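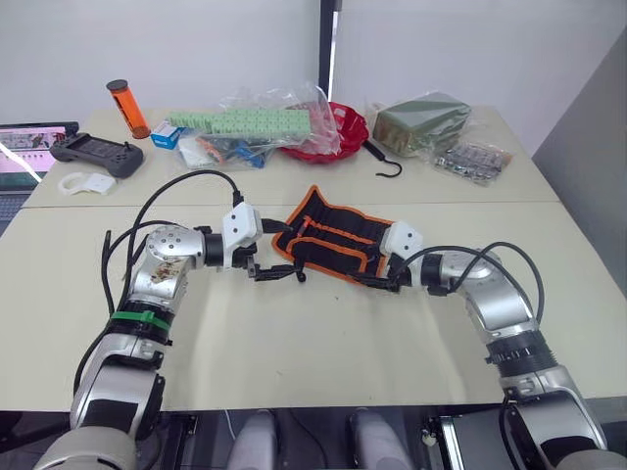

To: Math Circle Leaders list
Date: 5 July 2022
Subject: Re: Puzzle trail format for the fall math night

Hi all,

Replying to the message from the Powell group, quoted underneath in full so that people who joined the list over the summer can follow along.

> We ran a puzzle trail at our school last spring and want to do it again
> in October, but bigger. Last time we had 15 stations in the gym and
> the kids went around with a sheet, solving one puzzle at each table
> and writing the answer in a box. It went fine, but two things bothered
> us. First, the older kids raced through and copied from each other at
> the end. Second, the younger ones got stuck at station 1 and stood in
> line there for ages. Has anyone on the list found a format that works
> for grades 3 through 8 all in the same room? We are also wondering
> about prizes, and whether to have them at all. Any puzzle lists would
> be very welcome.

Yes, yes, yes, please do it again! We have been running something very close to this at the Clokeo branch library and I could talk about it all day. Our last one had 194 kids sign in at the door, which is a lot of people for our meeting room, and I went home hoarse and very happy.

On the line at station 1: take the numbers off the tables. We gave ours names of animals, and as soon as there was no "first" table the kids spread out by themselves. The sheet is a map of the room with the animal names on it, no order at all. If you can, print it in a few versions with the map turned different ways. Ours came out a bit smudgy on the library copier and it made no difference.

On mixing the grades: each table has one puzzle with three depths. Everybody starts on the same thing, with the same objects in their hands, and then the card has a second question and a third question under a flap. Take the Otter table. The first question is to make 15 with four cards drawn from a small deck, using plus and minus only. Under the flap you get all four operations and have to find a second way. Under the second flap, you have to find four cards from the deck that can't make 15 at all and convince the table helper. We had a third grader and an eighth grader arguing over that last one and the third grader was right!

The copying problem mostly went away when we stopped asking for a final number. The helper asks "show me" and stamps the map. A kid who got the answer from a friend still has to explain it, and by then they've pretty much done the puzzle. You do need more helpers than you'd think. We had one at every table and two floating, and I would have taken three more. High school students are terrific at this. Please tell them ahead of time that silence is allowed – ours wanted to rescue everybody after ten seconds.

Tables that worked for us, in no particular order:

Otter: the cards, as above.
Heron: folding a strip of paper in half over and over, and guessing the number of creases before you unfold it.
Badger: a loop of string and a pegboard, make the biggest rectangle you can. Then any shape you like.
Moth: Nim with dried beans. Always a crowd. Put this one in a corner.
Toad: how many squares on a checkerboard? (The answer is 204, and 200 is a very popular wrong answer from kids who have decided to estimate.)
Lynx: coloring a map with as few colors as possible. Bring far more maps than you expect to need.

One that flopped was the balance scale table. The puzzle is lovely, the one with nine coins and a single light one, but our scale was a cheap thing that never settled and the kids spent their time fighting with it. If you have a decent scale, try it and tell me how it goes. Otherwise let the helper play the part of the scale, hands out like pans. Somebody at the Brorkano circle does it that way and I'm told the kids find it hilarious.

Prizes: we used to give a small one for a full sheet and I've come around to dropping it. The year we had them, kids were picking the quickest tables. Now anybody who gets three stamps can pick a puzzle to take home, printed on card stock, and there's no extra for more. Plenty of them stayed until we started stacking chairs. I know other people on the list feel differently, and for a school event with a raffle already going it may be simpler to keep the raffle.

A few practical bits. Two hours is too long for grade 3 and too short for grade 8, so we leave the doors open and let families come and go. Pencils vanish. Golf pencils vanish faster. Put the Nim beans in something with a lid. And if you want parents to join in, give them their own map, or they'll hover.

I have the table cards for all of these in a shared folder under the name Elurus (it's what we called the trail the first year and the name stuck). They're free to copy and change. The Lynx maps need redoing, there's a mistake on the second one where two regions touch only at a corner and it isn't clear what counts. Email me off list and I'll send the link – and if you make new tables, please, please put them in there too. I'd love a good geometry one for the little kids.

What size is your gym, and are the tables the long folding kind? I have a floor plan for those that I can dig up.

Coordinator, Clokeo Library Math Circle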